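Can a Robot Clear the Table Yet? My Project Report

I spent this term running table-clearing trials in a simulator, and wow, I have opinions now!
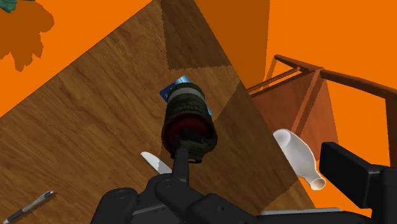

What I tried

The job was simple on paper: pick up a can from a wooden table with a knife, a pen and a tipped-over white bottle lying around it. I ran it 236 times with the Zallo gripper model (the Meesuk one kept crashing on my laptop) and changed the starting spots every time.

How it went

The first 100 runs were pretty rough. Cans were fine, but knives drove me nuts, they're so flat! By the end I had 47 runs where everything got put away, and only two of those were fast enough that I'd want it in my own kitchen.

So, chores yet? Not at my place. I'd trust it with cans, though, and in September I want to try bowls next (and maybe a softer fingertip, if I can get the contact settings to behave).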